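Open day walk-round, Udavero demo table, February 27, 2026
Checked by Severyn Prokopenko

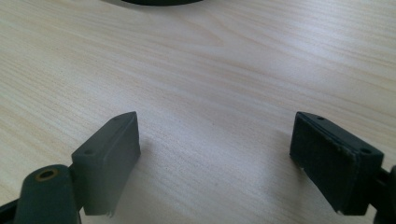
Doors open to visitors at ten, so items marked "open" need closing before then.

Table stable, top clear of leads: OK
Gripper fingers, fixings tight: OK. Went over both sides by hand.
Grip pad: worn, edges frayed. Fit for today. Replace before the April visit.
Visitor line taped on floor: open. Tape has lifted by the door.
Group size, 5 at most per turn: OK. Kazue Tsuchiya to keep the list.
Spare batteries, 2: one charged, one on charge.
First aid box: OK
Fire exit: open. Coat rail to be moved.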